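Textile Conservation Workshop, Premberg
Notebook entry, 11/08/2021
Entered by Radoslava Hudec. Copy to Adel Saber and Pilar Orellana.

Object group: domestic table linen and tableware, Khondokar bequest, accession 3011.

Work continued on the printed tablecloths set aside in May. The coral-pink floral cloth was taken first, as Pilar had asked for a decision on whether it can be used as an open display in the family dining section or must remain rolled. The cloth was laid over the large table and left to relax before anything was recorded. Two chopsticks from the unnumbered tableware were brought out to judge their colour against the print. 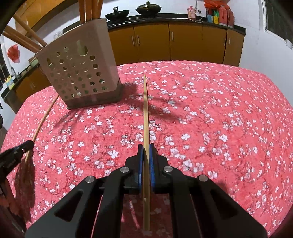 2 min read

The ground is an even coral pink. The print consists of small blossoms in white and pale pink, joined by thin, dark greyish-red branches. The large white flower left of centre has five petals and will serve as a reference point when the cloth is mapped. The light-yellow wood of the upright chopstick reads clearly against the pink, and the straight grain can be made out without a lens. It has a small pale mark towards its blunt end. I have entered this as "mark, cause not determined" until Adel has examined it.

Light level at the table was 91 lux, which is above our limit for dyed cotton on long display. A setting of 30 lux is proposed for the dining section. Florencia Villalba is to confirm whether the Dralter fittings will dim that far without flicker.

Outstanding:
Fibre test on a loose thread from the hem.
Numbers for the chopsticks. They should not share a number with the cloth.
Acid-free tissue, one roll. The old stock is nearly finished.

The cloth is to be re-rolled face out on the wide tube and returned to the lower rack. Pilar to advise on the display question once the fibre result is in.

R.H.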